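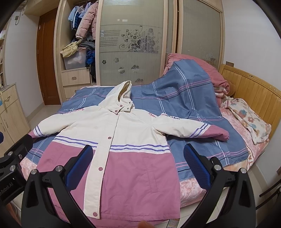

Figure 2. View from the hand-held gripper tool in the garment task. A hooded jacket is spread face-up on a bed, with the two blue finger pads facing inward.

4.2 Comparison of finger pads on garments

We compared two sets of finger pads on the same hand-held tool. The first set, from Flondberg, has a smooth face. The second set, sold under the name Torneo, has a textured face. The fingers, the camera and the recording software were left as they were in Section 3, so the pads were the only part that changed between runs.

Each operator recorded 20 folds per pad set. Every fold began with the garment laid flat, front side up, and the sleeves out to the sides (Figure 2). The operator folded both sleeves in, brought the hood down, and then doubled the body over. We counted a fold as failed if the fabric left the grip before the operator opened the fingers, or if a layer had to be picked up again.

Most failures with the smooth pads came at the sleeve step. The outer fabric slid out when the fingers closed on a single thin edge - a wider bite usually held. The textured pads held the thin edge better, but they were slower to let go, and a sleeve was sometimes dragged back as the tool moved away. Snap closures gave trouble with both sets when a finger landed on one.

Recordings were capped at 600 frames. Teodoro Villanueva labeled the failures from the video without being told which operator had made the recording. He could see the pads, so the labeling was not blind to pad type. We used the textured set for the policy training runs in Section 5 and kept the smooth set for the towel task, where the slow release cost more time than the better grip saved.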